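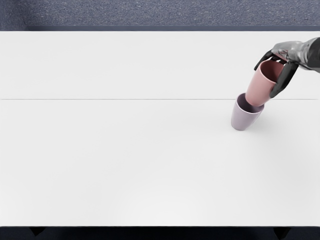

White tabletop with the grey seam across it.

August 31, 2024

Last day of winter, at least by the calendar. Frost on the ute again this morning and the hose by the tank was stiff until nine. I had planned to get all the grafting done before the end of the month and I have got most of it done, which will have to do.

Up at six. Porridge, fed the chooks, let them out late because of the fox. I heard it two nights ago down by the creek and there were prints along the soft bit under the fence, so I put a length of old mesh there and weighed it down with bricks. No sign of it this morning.

Started on the apples after breakfast. The scion wood has been in the bottom of the fridge since early August, wrapped in damp newspaper inside a bread bag, and it has kept well. Buds still tight. A couple of the thinner pieces had gone a bit soft at the end and I cut them back until I got to green. The labels I wrote in pencil are fine. The ones I did in marker are a smear, so there is one bundle that I can only say is either the Talukder russet or something off the old tree at the church. I will graft it anyway and find out in three years.

Did whip and tongue on everything that matched for size and clefts on the rest. My first few cuts were terrible. I always forget over the year that the knife has to come through in one go, with the arm moving and the wrist locked, and if you saw at it you get a wavy face that will never sit flat. I wasted two good sticks of the russet before I settled down. After that it went along well enough. Stretchy tape first, then a dab of the sealing stuff on the tips. The sealer was thick with cold so I stood the tin in a mug of hot water and had to keep going back inside to top it up.

The old tree by the shed is the one I care about. Dad planted it when I was at primary school and never knew what it was. It came from a man at the Clillmont market who told him it was a Gravenstein, and it isn't. The fruit is ready in late March, yellow with a red flush, sour until it has been in the box a few weeks and then very good. It cooks to a froth. The trunk has been hollow on the south side for a long time now and in the June wind it lost the big limb over the water tank, so I don't want to leave it another winter with no copies. There are now 22 grafts of it potted up along the north wall. If half take I will be pleased. I want one for here, one for my sister, and one for Liviu, and the rest can go on the stall.

Liviu Pascu came over at eleven with a bucket of lemons and stayed to hold things. He does it differently. He learned from his grandfather and he does bark grafts on big old stumps in spring when the sap is moving, and he thinks my bench work is fiddly. He may be right. He has a plum in his front yard with so many kinds on it that it flowers for a month. He looked at the hollow in the old tree and put his arm in up to the elbow and said it would outlast both of us if I took the weight off the top. I said that was what I had been meaning to do since May. We agreed I should do it before the buds break and he would bring his good saw, probably next week if it stays dry.

He also said not to paint the cuts. I have always painted the big ones because Dad did. Looked it up later in the orchard book and the book says the same as Liviu, that the paint holds the damp in. So there is half a tin of pruning paint in the shed with no job now.

Lunch was pumpkin soup from the freezer and the end of the loaf. Gave Liviu two jars of the chutney to go home with.

After lunch I drove in to Valtallow for potting mix and more tape. The road is open again at the bridge but only one lane, and there was a wait behind the milk tanker. The place in town had put the potting mix up again. I bought the middle one, as the cheap one last year was mostly bark and dried out if you looked at it. No grafting tape at all, they had sold out, so I got a roll of the plumber's sort and will see how it goes. It doesn't break down in the sun like the proper one, so I will have to remember to slit it in December. Writing that here so that I do: SLIT TAPE ON THE LAST ROW, DECEMBER.

Picked up the Driment pump while I was there. They replaced the seal and the pressure switch and it was less than I expected. Put it back on the house tank when I got home and it ran without the hammering noise. It still takes a while to cut out after the kitchen tap is turned off, and I will keep an ear on it.

Rain for the month was 19 mm, going by the gauge, which is poor. The dam is down on last year and the grass hasn't moved. They are saying a wet spring but they said that about the autumn as well. I watered all the new pots in by hand and put a layer of straw over the tops, and stood the shadecloth up on stakes along the windward side. If the frosts keep up I will throw the old sheets over them at night.

Rang my sister after tea. She is well, her knee is better and she is walking to the shops again. She wants to know if she can have her tree this year and I said not this winter coming, the one after, once it has some roots on it. She remembers the Clillmont man as well but says he had a green truck and sold rabbits, and I have no memory of rabbits. We also talked for a while about whether Mum bottled those apples or only stewed them. She says bottled. I can picture the jars in the hall cupboard, but they might have been the quinces.

Hands are sore tonight, and there is a nick in my left thumb that the lemons found straight away when I was juicing them. Juice is in the freezer in ice cube trays. Marmalade with the rest, if I can get enough sugar together without going back to town.

To do in September: top of old tree with Liviu. Peas in, the bed by the path first. Clean out the nesting boxes. Move the two pots of broken-label russet away from the others so I don't muddle them any further. Sharpen the knife properly, it dragged by the end of the day. Ask at the church whether they mind me taking wood from theirs next winter – I never asked the first time.

Bed by half past nine. Clear sky and no wind, so it will probably be another frost. Sheets are over the pots.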